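Noch ein Wert mit zwei Nachkommastellen

Seit April liegt das Paper auf meinem Schreibtisch, inzwischen mit Kaffeerand, und ich habe es jetzt dreimal gelesen. Dreimal, weil ich nach dem ersten Lesen begeistert war und das bei mir meistens ein schlechtes Zeichen ist. Es geht um Nivar, ein Verfahren, mit dem zweiarmige Roboter aus vorgeführten Bewegungen lernen sollen, Geschirr und Lebensmittel auf einem Tisch umzuräumen. Erstautorin ist Marjan Nazari, mit der ich mir danach einige Mails geschrieben habe. Sie hat auf jede geantwortet, auch auf die unhöflichen, und einen Teil dessen, was folgt, weiß ich nur deshalb.

Die Behauptung lautet, verkürzt: Bisherige Verfahren behandeln alle Vorführungen gleich. Wer aber einmal zugesehen hat, wie Menschen Roboterarme fernsteuern, der weiß, dass ein guter Teil der Aufzeichnung aus Zögern besteht. Man fährt hin, hält an, korrigiert, fährt wieder ein Stück zurück. Ein Netz, das das alles brav nachahmt, lernt das Zögern mit. Nivar gewichtet deshalb die Abschnitte einer Vorführung danach, wie gut sie den weiteren Verlauf vorhersagen. Abschnitte, nach denen alles Mögliche passiert, zählen wenig. Abschnitte, nach denen immer das Gleiche kommt, zählen viel.

Das leuchtet sofort ein. Mir jedenfalls. Und genau da habe ich angefangen, mich zu ärgern, denn es gibt mindestens einen Fall, in dem es falsch sein muss. Eine Korrektur nach einem misslungenen Griff ist schlecht vorhersagbar. Sie hängt davon ab, wie das Ding gerade liegt, und das ist jedes Mal anders. Wenn ich diese Stellen herunterwichte, nehme ich dem Roboter ausgerechnet das weg, was er braucht, wenn etwas schiefgeht. Im Paper gibt es dazu einen Absatz. Er steht im Anhang und hat vier Sätze.

Zu den Zahlen. Trainiert wurde mit 2.000 Vorführungen, als Vergleich dient Dritik, das ältere Verfahren aus derselben Gruppe, ebenfalls mit 2.000 Vorführungen. So weit fair. Nach der Gewichtung bleiben bei Nivar 951 Vorführungen übrig, die überhaupt nennenswert zum Gradienten beitragen. Das wird als Erfolg verkauft: weniger als die Hälfte der Daten, besseres Ergebnis. Man kann es auch anders lesen. Mehr als die Hälfte der Vorführungen war so schlecht oder so uneinheitlich, dass man sie fast weglassen konnte, und dann hätte ich gern gewusst, wie Dritik abschneidet, wenn man ihm einfach dieselben 951 gibt. Ohne Gewichtung, ohne den ganzen Apparat. Der Vergleich fehlt. Ich habe Nazari danach gefragt, und sie schrieb, man habe ihn laufen lassen, aber nur mit einem Startwert, und das sei ihr zu dünn für eine Tabelle gewesen. Eine ehrenwerte Antwort. Nur ist das der Vergleich, an dem die ganze Arbeit hängt.

Wer mit solchen Arbeiten wenig zu tun hat, dem sei gesagt, dass die Tische, auf denen so etwas gemessen wird, sehr ordentlich sind. Stoffbespannte Wände ringsum, Aluprofile, zwei fest verschraubte Arme, eine Platte in Marmoroptik und darauf eine Handvoll Sachen: ein Becher, eine Tasse mit Henkel, eine runde Dose, ein Dämpfkorb mit Baozi oder etwas in der Art. Ich will das gar nicht schlechtreden. Wer Ergebnisse vergleichen will, braucht eine Umgebung, die stillhält. Aber man sollte sich das vor Augen halten, wenn im Abstract das Wort »Haushalt« fällt. 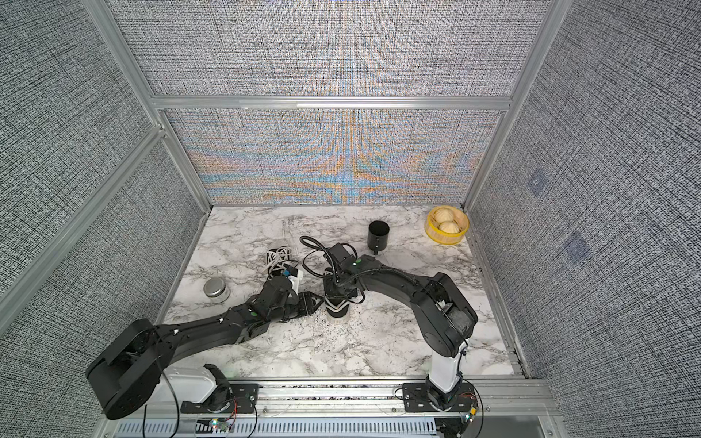
Lernt ein Roboter mit gewichteten Vorführungen das Greifen besser als mit ungewichteten?

Auf einem bekannten Tisch mit bekannten Gegenständen spricht einiges dafür, der Gewinn ist aber kleiner, als die Überschrift nahelegt, und er schrumpft, sobald etwas Unbekanntes dazukommt.

Woher ich das habe? Aus der Tabelle mit den ausgetauschten Gegenständen, die in der Zusammenfassung nicht vorkommt. Dort liegt Nivar noch immer vorn, aber die Streuung der beiden Verfahren überlappt fast vollständig. Und jetzt kommt das, worüber ich mich am meisten gewundert habe: Es wurden pro Bedingung nur 2 Startwerte gerechnet. Mit zwei Startwerten kann man eine Streuung ausrechnen, das verbietet einem niemand. Man sollte sie dann bloß nicht als Balken in eine Abbildung malen, auf die Leute wie ich hereinfallen.

Nun zu dem Teil, den ich gut finde, damit hier kein falscher Eindruck entsteht.

Erstens die Sache mit der Arbeitsteilung. Bei zwei Armen ist die unangenehme Frage immer, welcher was tut, und die meisten Verfahren umgehen sie, indem sie beide Arme als einen großen mit doppelt so vielen Gelenken behandeln. Nivar rechnet die Gewichte für jeden Arm getrennt. Wenn der eine zufasst und der andere nur in der Nähe herumsteht, zählt dieser Abschnitt für den einen viel und für den anderen fast nichts. Das ist eine kleine Änderung, im Code vermutlich ein paar Zeilen, und ich halte sie für das eigentliche Ergebnis. Wer das Paper nur überfliegt, findet sie unter den Implementierungsdetails. Schade drum.

Und dann die Fehlerliste. Am Ende des Anhangs steht eine Aufstellung aller misslungenen Durchläufe mit einem Satz pro Fall. »Becher gekippt beim Loslassen.« »Linker Arm wartet, rechter wartet ebenfalls.« Der zweite Eintrag kommt oft vor. Ich habe noch kein Verfahren für zwei Arme gesehen, das dieses gegenseitige Abwarten ganz loswird, und hier dürfte es sogar hausgemacht sein: Wenn Zögern schlecht gewichtet wird, lernt das Netz eben auch kaum, wie man aus dem Zögern wieder herauskommt. Da sind wir wieder bei meinem Einwand von oben. Nazari sieht das anders, sie vermutet den Grund in der Länge der vorhergesagten Aktionsfolgen. Kann sein. Man könnte es prüfen, indem man die Länge ändert und alles andere festhält, und wenn ich die Mail richtig verstehe, läuft das gerade.

Was ich dagegen nicht mehr lesen möchte, ist der Satz, das Verfahren »verallgemeinere auf neue Objekte«. Gemeint ist in aller Regel: eine andere Tasse. Andere Farbe, anderer Henkel, gleiche Höhe, gleicher Tisch, gleiches Licht. Im Vorgängerpaper zu Dritik stand er auch schon, und in der Arbeit zu Pongsiri, die wieder einen anderen Ansatz verfolgt, steht er in der Einleitung und im Fazit, fast wortgleich. Ein Gefäß von ungefähr derselben Größe ist für einen Zweifingergreifer kein neues Problem. Ein nasser Lappen wäre eines. Eine Tüte Mehl, die halb offen ist. Bei den weichen Sachen, dem Gebäck zum Beispiel, wird die Auswertung übrigens merkwürdig großzügig: Als gelungen gilt, wenn der Gegenstand am Ende am Ziel liegt. In welchem Zustand, wird nicht erfasst. Ich habe gefragt, ob jemand die Teiglinge nachher noch hätte essen wollen. Darauf kam ein Smiley.

Ein Leser hat mir nach dem letzten Beitrag vorgeworfen, ich hätte an allem etwas auszusetzen und würde selbst nichts veröffentlichen. Der zweite Teil stimmt nicht ganz, der erste schon eher. Meine eigene Arbeit zu Hella, vor einigen Jahren, hatte übrigens genau denselben Fehler mit den Startwerten, und damals hat mich niemand darauf angesprochen, kein Gutachter, kein Kollege. Gemerkt habe ich es erst, als ich die Versuche für einen Vortrag wiederholen wollte und der Abstand zur Vergleichsmethode weg war. Nicht kleiner — weg. Seitdem schaue ich bei jedem Paper zuerst nach, wie oft gerechnet wurde, und dann erst, was herauskam.

Meine Wunschliste für die nächste Fassung ist deshalb kurz. Dritik mit den 951 ausgewählten Vorführungen, ungewichtet. Mehr Startwerte, und sei es nur für die Haupttabelle. Die Korrekturen nach Fehlgriffen einzeln markieren und nachsehen, welches Gewicht sie bekommen haben; die Daten dafür liegen ja vor. Den Absatz über die getrennten Gewichte aus dem Anhang nach vorn holen.

Nazari hat angekündigt, die Rohdaten der Auswertung freizugeben, samt Protokollen der fehlgeschlagenen Durchläufe. Sobald sie da sind, rechne ich den fehlenden Vergleich selbst, zumindest so weit meine eine Grafikkarte reicht. Falls jemand schneller ist oder mehr Rechenzeit übrig hat: gern in die Kommentare, auch wenn es mir widerspricht. Die Kommentare werden freigeschaltet, das kann bei mir bis zum Abend dauern.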